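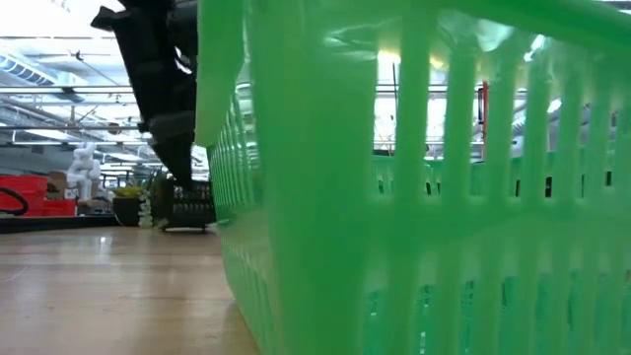
Features > Machines > Things That Stopped

The basket that beat the robot

The fault report from Stevora's sorting bench, dated 14 May 2024, gives the cause as "basket". Whoever wrote it had plainly had a long day.

The job was to take a slotted plastic basket by the rim, lift it and set it down further along. The arm had managed this with solid tubs since February and had grown, if not confident, then at least dull. Then came the see-through green one. Its depth sensor, supplied by Cisovero, looked at the side, looked through the side, and settled on a wall some 6 centimetres behind the real one. The fingers went down where the rim wasn't supposed to be and met it anyway.

The arm ought to have stopped at first contact. It pushed for 2 seconds, because the force limit had been raised to cope with heavy tubs and never put back. The rim survived. One fingertip did not, and a piece of it landed outside the marked safety line, where people stand with their tea.

Stevora has since restored the limit and moved the line. The basket is now on the test list, and at the last count the arm had picked it up twice in 5 attempts.

Filed under: Robots, Mishaps, Workplace safety

Get our features by email. You can unsubscribe at any time.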